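Home | Days Out | Food & Drink | Classes | Archive | About

Filed under: Open Days, Drinks, Leston

An afternoon of jiggers and stemware at the Leston open day

Dec 30, 2021

I'd been meaning to write this one up since September, and now the year is almost gone and I'm on the couch with a plate of leftover cookies, so here goes. The hospitality school in Leston throws its doors open once a year, and I finally got there early enough to find a parking spot. (Go in through the side gate, by the way. The front lot fills up with people who are only there for the pastry kitchen.)

You sign in at a desk, get a sticker with your name on it and a folded map, and then you wander. I did the bakery first, obviously. Then a long hallway with old menus in glass cases, then a linen room where Ecaterina Văduva was showing a bunch of teenagers how to fold a napkin into a fan. Mine fell over twice. I kept it anyway and it's still in my coat pocket.

But the part I'd come for was the bar measures. I make drinks at home for my sister and me, and I have always poured by eye, which my sister will tell you about at length if you let her! So a whole table given over to pouring properly was my kind of thing. No bottles lined up to look fancy, no neon sign, just plain white tables pushed together, a wine glass with a stem and a little silver jigger.
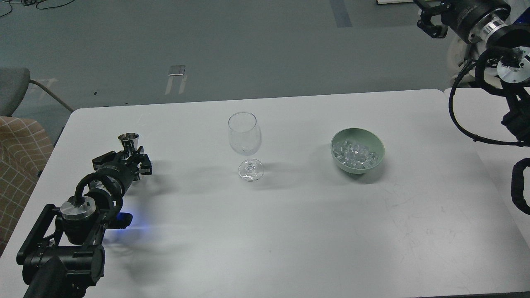 Danuta Szulc: I took the evening course at Leston a couple of years ago and the jigger was the first thing they made us practice, with plain water, for a whole session. I was so bored. Then I went home and made the same drink for four people and all four tasted the same, and I shut up about being bored. My only gripe is that they teach you on stemmed glasses, and at home I've got nothing but tumblers.

Danuta, I'm a tumbler household too, so I feel that. I did ask about it on the day, and the answer I got from Grigore Pascu was that a tumbler forgives you and a wine glass doesn't. Pour too fast into a rounded bowl and it climbs up the side. Pour from too high and you're wiping the table. He likes to keep the lip of the jigger close to the rim of the glass and tip it slowly, and he was pretty firm that you fill the jigger right to the top before you move it anywhere. I'd been stopping a hair short all my life so I wouldn't spill on the way over. That hair adds up, apparently, especially in a short drink.

We all got a turn at the practice counter next door afterward, with water and a dish towel each. I was terrible for the first few tries and then sort of okay. The trick for me was holding my elbow in and looking at the glass instead of at my hand. The woman beside me got it on her first go and was very gracious about it.

The other thing I learned about was ice, and I could have stayed on that subject all day. I always dump mine in straight from the tray with wet fingers. At Leston they put it out in a bowl, within reach of the glass, and the drink gets measured before any of it goes in. I liked how little there was on the table once you had that. A glass, a measure, a bowl of clear cubes in the prettiest pale green, and plenty of white space to work in.
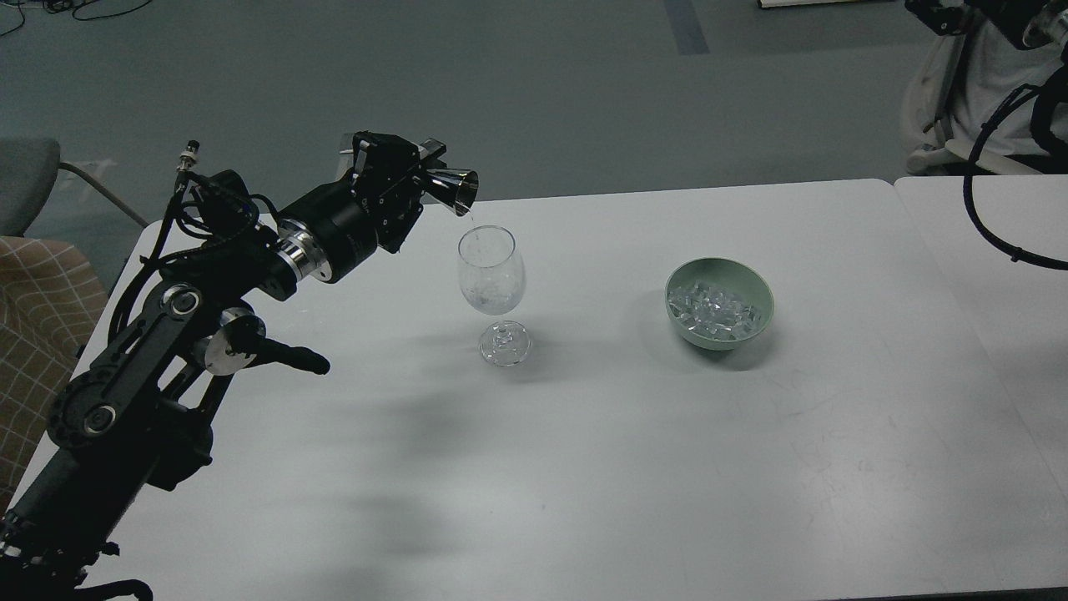 I went home wanting that same setup on my own counter, so I cleared off the mail and the fruit and the charger cables and gave it a try. I don't have a green bowl yet. I've been using a cereal bowl with a chip in it, and the ice doesn't seem to mind. The clear cubes I haven't cracked. I tried boiling the water first, which somebody in the lunch line swore by, and mine still came out cloudy in the middle. If you have a method that works in a small freezer, please leave it in the comments.

Practical stuff: entry was free, lunch in the student cafe was soup and bread and very good, and the bar room is up a flight of stairs, though there's an elevator past the linen room. Wear flat shoes. I'm going again next year, and I'm bringing my sister.

Related posts
Two mornings at the Dritus cheese fair
A walk around the Mihăilă glass workshop
What I bought at the Dokeo kitchen sale
Soup lunches worth the drive

Older posts | Newer posts | Back to top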